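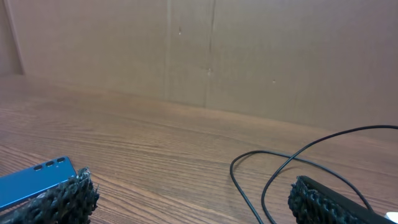

4.2 Surfaces, edges and the things left on them

Much of the writing on small work areas treats the table as a given. Ugwu's earlier notes on the Dera rooms speak of a "clear surface" as though any flat top would do, and the Findevance checklist gives the tabletop a single tick box. We doubt that this is enough. A brown top with a strong striped grain is harder to read at a glance than a plain one, and a person looking for a cable tie or a dark screw on it may well need a second look. A blue phone lying face down is another matter. It stands out at once, and for that reason it is a poor test of whether a table is tidy, although the checklist uses a phone as its standard object.

The back edge of the table deserves more attention than it has had. Where the top meets an upright panel, small things collect, or so it is often claimed. Javier repeats the claim in her February report without saying how often she looked. Our own visits do not settle it. What we can say is that a pale brown panel with visible seams gives the eye a line to stop at, and that people asked to describe the table afterwards tended to mention the panel first and the grain second. Whether that tells us anything about how they work is, in our view, still open.

4.3 Cables at the wall

The Tijani guidance asks for every cable to be "dressed", a word it never defines. In practice the raters took it to mean tied, hidden or simply off the table, and these are three different things. A thin black cable hanging in loops against a wood-grain panel passes on the last reading and fails on the second. The two raters who used the Flurnamier scale disagreed on exactly this kind of case, and we do not think more training would have brought them together. The scale asks for one score where at least 2 are needed – one for the tabletop, one for the wall behind it.

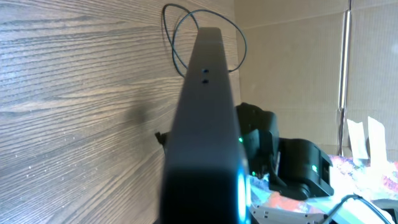
Figure 2. Black cable in loops against a wood-grain panel, with a pale beige wall to the right.

It may be said that loops of this sort do no harm. Perhaps so. The case against them rests mostly on looks, and the raters' remarks ("messy", "not finished") bear this out. Nor were the few pale specks on the wood-grain surface mentioned by either rater, though the same form has a line for dust. We therefore treat the wall scores with caution in Section 5 and leave them out of the totals.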